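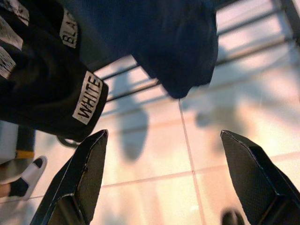 *Black garment with its labels, navy piece alongside, tile floor.*

The Daltmont wardrobe store closed on 22/02/2021 with 1,386 garments on the register. Everett Kapoor had the printout. Yolotzin Pacheco had the clothes.

"Item 406," he read. "Black. Adult."

She turned over the nearest patch. It said WHITE in capital letters.

"It's black," she said.

"What does the label say?"

"White."

He went down the column with a pencil. The register had one field for color and took its value from the label. It had no field for the cloth.

"There's another one higher up," she said. "B, L, A."

"Then enter both."

"The form takes one."

The store had bought its forms from Udotthorpe, and the forms had outlived the firm. Kapoor wrote 406 on a slip, then wrote "see garment" under it. He had used the same two words for 60 other entries since November.

Pacheco laid the black thing over her arm with the labels facing out. It had been worn on stage by a man whose part was to change his mind. In each act he pointed to a different word. She had watched from the side every night of the run and could still say the lines.

"Does it go with the blacks or the whites?" Kapoor asked.

"Where's the navy going?"

"Rack 856."

"Put it there."

He crossed out "see garment" and wrote the rack number. Then he read the next line, which was a pair of gloves.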